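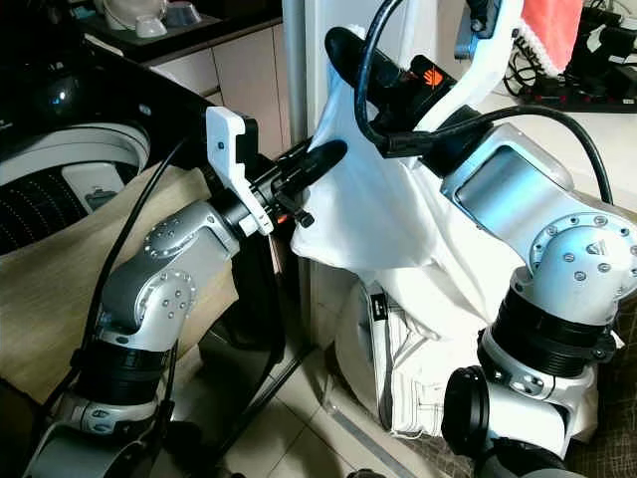 Both arms up, cloth in the right gripper, washer behind.

The Laundry Build
Print this story | E-mail this story

By the time I got the second arm bolted to the stand it was past eleven at night, and I did the thing I had promised myself I would not do, which was turn everything on right away instead of going to bed.

Both arms woke up. They did their little shrug, the one where every joint finds out where it is, and then they hung there over the floor tiles like two people waiting to be introduced. I laughed out loud, alone in my laundry room, in my socks!

I should say how it started. In August my sister moved out to Lalthorpe and left me the house, the washing machine and a dog who sheds like it's a paid position. She also left me with all the laundry, for the first time in my life, because we had split the chores when we were kids and never gone back to discuss it. I cooked, she washed. Twenty years of that. The first week I let it pile up. The second week I sat on the floor next to the pile and thought, I bet I could build something.

(I think that about most things. There is a half-finished bird feeder in the garage that can tell you where it usually goes.)

The plan I wrote on the back of an envelope had 3 steps. Pick up a cloth. Hold it up. Put it in the washer. I crossed out "fold" because I wanted to stay friends with myself.

I called the project Trilis, after a boat in a picture book we had, a boat that went around collecting things from the bottom of a lake. My sister got it the second I told her. She said, "Does it have the hook?" and I said it had two, and she was quiet on the phone for a bit and then asked how the dog was.

The left arm I named Major. The right arm stayed the right arm for weeks, because it kept dropping things, and I felt it should earn something first.

Cloth is hard. I had no idea how hard! A cup is always a cup. You pick up a cup and what you have is a cup, higher. But a white cloth on a floor is a heap, and then you pinch it and it's a different heap, and when you lift, it slides down and turns into a long drippy sort of shape you never planned for. I'd send the right arm down to the heap and it would come up proudly holding a corner, or an inch of hem, or air. I loved the air ones least, but even those were kind of wonderful, all that motor and metal coming up so carefully around nothing.

I kept a log on the computer. Every try got a number and one word. Air. Air. Hem. Air. Dog. (That one was not the arm's fault.) Around try 50 I stopped using words I could show my sister.

Then there was the trouble with the cable. A cable on a moving arm wants to be exactly where the arm is going next. I had one looped over the right side, with what I thought was plenty of slack, and it would lie there as nice as anything until the arm reached down and to the left, and then it would haul itself tight and tug the gripper off by the width of a finger. I spent four evenings blaming the code. I rewrote the reach. I rewrote the grip. I wrote an extremely rude comment above a function that had done nothing wrong, and when I finally caught the cable in the act I went back and took the comment out and left a nice one.

At try 200 I drove out to Lalthorpe for dinner and talked about grippers until my sister put a roll in my hand to make me stop. She had washed the good napkins. They were folded in thirds, the way our mother did it, and I picked one up and felt how my fingers just went to the corners without asking me. I sat there doing it over and over. Lift, find the edge, slide along, lift.

"You're doing it again," she said.

"I'm doing research!"

"You're doing laundry," she said. "Finally."

So when I got home I changed the plan. The right arm would pinch the heap anywhere it liked and hold it up high, and that was all. No hunting for corners down on the floor. Let the cloth hang and make up its own mind what shape it wanted. Then Major could come in from the left and look for an edge on something that was at least holding still.

That was how we got to the night with the socks. I dropped a white cloth on the floor by the striped bag and said, "OK," to the room. The right arm went down. It closed, and came up, and the cloth came with it - more of it than I expected, all bunched at the top and then opening out in soft folds as it rose. The cable stayed where I'd put it. The cloth swung a little, then less.

Major turned and pointed both fingers at it.

I had my phone in my hand and I called her without checking the time. It rang a lot. When she picked up she said, in the voice of someone lying flat, "Is it the dog?"

"No, the dog's great. It's holding it."

"What's holding what?"

"The right arm. It's got the cloth. It's just holding it up there, and Major's about to go in."

I heard her sit up. I heard the lamp click.

"Well, don't tell me," she said. "Turn me around so I can see."

More short fiction
The Drellora Ferry
A Clock for the Chicken House
Station 2,974
Soup, With Instructions
My Neighbor's Telescope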